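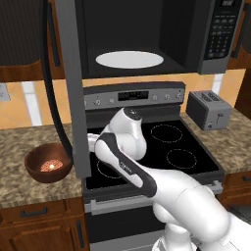 When does the new household food waste collection begin in the Wamton district?

Collection begins in September on the Setau and Drummond routes, and the remaining streets will join once the second vehicle has been delivered.

Each household on the first routes will receive 2 containers: a small one with a handle for indoor use and a larger one with a locking lid for the curb. The larger container should be placed at the curb by 6 a.m. on the usual trash day. Containers put out after that hour will be emptied the following week.

The following items are accepted: fruit and vegetable scraps, bread, rice, pasta, meat, fish, bones, eggshells, coffee grounds and tea leaves. Leftovers may be placed in the container as they are, once any wrapping has been removed. Liquids, cooking oil, diapers and pet litter are not accepted. Paper bags and newspaper may be used as liners – plastic bags of any kind may not, including those marked as compostable, which the Itero composting site is unable to process at present.

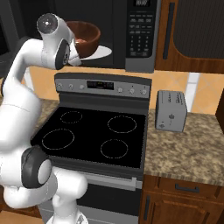 Over-the-range microwave in a kitchen.

The service follows a trial on Drummond Road in which 181 households took part. Residents in the trial asked most often about odor in warm weather, and the district has lengthened the summer schedule as a result. From June through August, food waste will be collected every week. During the rest of the year it will be collected every other week, together with yard trimmings.

Apartment buildings with more than 43 units will be served by shared containers. Building managers have been sent a separate letter on where these may stand and who is to rinse them.

Finished compost will be available to residents at the Itero site each spring, up to 5 bags per household, on presentation of a district utility bill. Residents must bring their own bags and a shovel. Replacement containers may be requested at the Wamton service counter, which is open until 4 p.m.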